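Folding a big white sheet flat on a table

Posted by Zainab Jibrin
Filed under: Cloth, folding, storage

Quick one as I'm packing up for March and have had this question twice now. How do you fold a big plain white cloth so it comes out of the cupboard without looking like a paper bag? Bedsheet, backdrop, dust cover, same method for all of them.

What you need

A table. Dark top if you've got one, white on white is miserable and you lose the edges.
The cloth. Clean, fully dry.
Two pairs of hands if it's a big one. One pair is fine, just slower.
A shelf or a flat box to put it in after.

Mine is 39 inches wide once it's folded in half, so it hangs off the end of a small table. Fine. Let it hang.

Step 1. Clear the table

Everything off the part you're folding on. Pens, tape, scissors. Anything long and thin gets picked up and held till there's somewhere to put it, otherwise it ends up inside the fold and you find it next year. Ask me how I lost a good marker.

If there are poles or stands on the table, leave them be and push the cloth to one side of them. Don't try to fold around a pole. I did, once. Took 43 minutes. 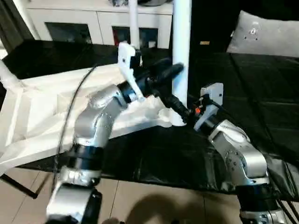
White sheeting over to the left of the pole, black tabletop.

Step 2. Find a corner

Not the middle. Everybody grabs the middle. Run along one edge till you hit a corner, pinch it, keep hold. Then go along the same edge for the next one. If you hit a seam and it keeps going, you're on the wrong edge — start again.

Step 3. Pull it out flat

Corner in one hand, the slack in the other. Pull sideways, gently, lower it down. Big creases go now. Small ones leave alone, you'll only chase them across the table.

Glossy top? The cloth will slide on you. Put something heavy on the far edge, a book does it.

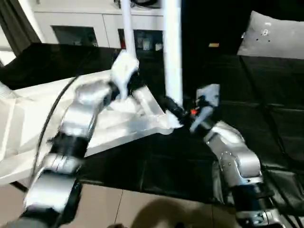
Keep the tension low while you do this. Thin cotton pulled hard goes out of square and then nothing lines up later, and you'll blame the folding when it was the pulling. Danjuma Uzor irons his first. I don't. Life's short.

Step 4. First fold

Long edge to long edge. Line up the corners first and then worry about the middle. Smooth from the fold out to the open side, never the other way or you get a bubble down the spine.

Step 5. Second and third

Same again, then end to end. Stop when it's a bit smaller then the shelf. If you keep going it gets fat in the center and springs open.

Still got a lump? Open the last fold only, flatten, refold. Don't undo teh whole thing.

Step 6. Put it away

Fold side facing out. Flat, nothing heavy on top. Mine go on the low shelf with the newest at the bottom, so they all get used.

Fitted sheets are a different animal, will do those seperately when I get a minute. Questions in the comments, I check them most evenings.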